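9 min read

4.2 Pre-match and in-play covariates

The win-probability model described in Section 3 was fitted to limited-overs matches from the Plastthorpe district competition, scored ball by ball with the Weklow tablet application. After abandoned matches were removed, the training set held 3747 completed overs, 2159 of them from first innings. A further 28 matches were held out for the comparison in Section 5. Each over was treated as one observation, with runs required, wickets in hand and overs remaining as the core state variables. In the first innings, runs required was replaced by the difference between the projected total and the median total at the same ground.

Team strength entered as a single rating per side, updated after each match and shrunk toward the competition mean for sides with short records. We did not use betting prices. They were not available for most of the fixtures, and where they were available they moved too late to serve as a pre-match input.
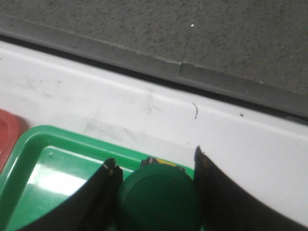 Ball condition was the one covariate that had to be collected by hand. Umpires at the Pakzad and Lusel grounds recorded a wear grade from 0 to 4 at the end of every fifth over, using a printed card. White balls show light wear as a change of tone well before the seam or the leather is visibly damaged, so the two lowest nonzero grades were defined by discoloration alone. Grade 1 corresponds to faint gray smudges and scuff marks scattered over an otherwise white surface, comparable to those on the white surface in Figure 1; grade 2 requires that the marks run together over at least half of one side. Grades 3 and 4 refer to raised or broken leather and were rarely used. Agreement between paired umpires was acceptable at the ends of the scale and weaker between grades 1 and 2, and these two were merged in the final fit.

Toss outcome was coded together with the decision made by the winning captain. The toss alone had no measurable effect on the result. The decision to chase had a small positive effect at Lusel in evening matches, which we attribute to dew, although dew itself was not measured. Interactions between ground and start time were kept in the model for this reason even where the individual coefficients were close to zero.
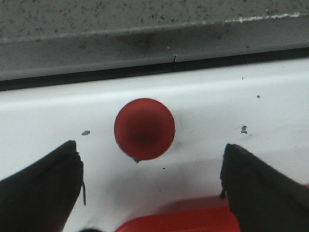
Player availability was handled more coarsely. Team sheets were published at the toss, too late for the pre-match forecast, so that forecast used the side named in the previous match. When the actual side differed by three or more players, the forecast was recomputed and the revised value was used from the first ball onward. Both values are reported in Table 4. The revision improved the log score for sides that had lost a regular opening bowler and made little difference elsewhere.

4.3 Estimation

Coefficients were estimated by penalized logistic regression, with the penalty chosen by cross-validation over whole matches. Splitting by over was tested and rejected. Overs from the same match share a result, and placing them on both sides of a split gave error estimates that were much too low. Intervals were obtained from 900 bootstrap resamples, again drawn by match. 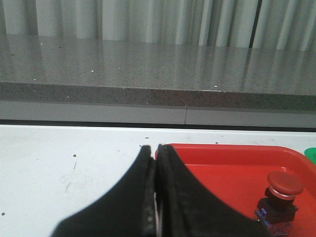

Calibration was checked by grouping the predicted probabilities into ten bins and comparing each bin mean with the share of matches won. The model was well calibrated in the middle range. Above 0.9 it was overconfident for the batting side in the second innings, mainly in chases with few runs required and the lower order at the crease. Adding a term for wickets lost in the previous three overs removed part of this error, and the term was retained.

Rain-shortened matches were included with the revised target substituted at the point of interruption.

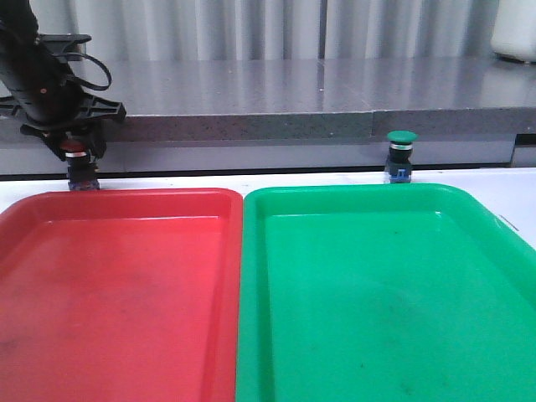
Two limits of the data bear on the results that follow. Wear grades exist for two grounds only, and for the remaining grounds the covariate was set to its mean at the same stage of the innings. Team ratings in the early rounds rest on few matches, so pre-match forecasts for April fixtures are reported separately in Section 5.1.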